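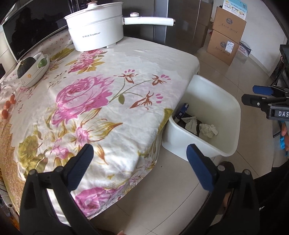 A table dressed with a white tablecloth printed with pink roses

A tablecloth is a piece of cloth spread over a table, either to protect the surface or to make it look good, and very often to do both. It is one of the oldest household textiles still in daily use, and one of the most varied – a single word covers stiff white damask at a banquet, a wipe-clean sheet on a kitchen table and a checked square thrown over the grass at a picnic!

History

Cloths for the table were known in ancient Rome and became a regular sight in wealthy European homes during the Middle Ages. Diners of the time often used the hanging edge to wipe their hands, a habit that faded as separate napkins came into fashion. White linen was the most admired kind, and keeping it white took real work: soaking, boiling, rinsing and then drying on grass in the sun. Damask, with its pattern woven into the cloth so that it shows only as the light catches it, was a prized possession and was commonly listed in wills and household inventories.

Printed cotton changed everything. Once factories could print color onto cotton cheaply, a bright cloth was within reach of ordinary families, and flowers quickly became a favorite subject.

Floral designs

Roses are probably the best loved of all tablecloth flowers, and it is easy to see why. They read well from a distance, they suit both large and small prints, and their leaves and stems give a designer plenty of ways to fill the ground between blooms. Some designs scatter single flowers across a plain field. Others gather them into a wreath at the center, or keep them to the border so that dishes don't hide them.

The town of Gastari is a wonderful place to follow this story. Its Nullby print works turned out floral cottons for more than 300 shops in its best years, and pieces still come up at local sales. The early Nullby roses have hard dark outlines and only two shades of pink. Later ones are much softer, with shading built up from several screens, and collectors argue happily over which are better. The rival Sunard mill preferred small sprigs and is remembered mostly for its borders.

Materials

Linen is strong, absorbent and gets softer with years of washing, though it creases if you so much as look at it. Cotton is cheaper and takes print beautifully. Polyester and cotton blends need little ironing, and plastic-coated cloths need none at all. Lace and crochet cloths are usually laid over a plain one, so that the color underneath shows through the holes.

Size and drop

The part of the cloth that hangs below the tabletop is called the drop. For everyday meals a drop of 8 inches is comfortable and stays clear of people's laps. Formal tables go longer, and a buffet cloth may reach the floor. To find the right size, measure the tabletop and add twice the drop to both the length and the width. A table 28 inches across with an 8-inch drop therefore needs a cloth 44 inches wide.

Care

Stains are best treated while fresh, with cold water first. Old printed cottons should be washed gently and dried away from strong sun, as reds and pinks are often the first colors to fade. Many owners roll their best cloths around a tube for storage – a fold left in place for years can weaken the fibers along the crease.

Related articles
Damask
Khan collection of household textiles
Napkin
Oilcloth
Place mat
Screen printing
Table runner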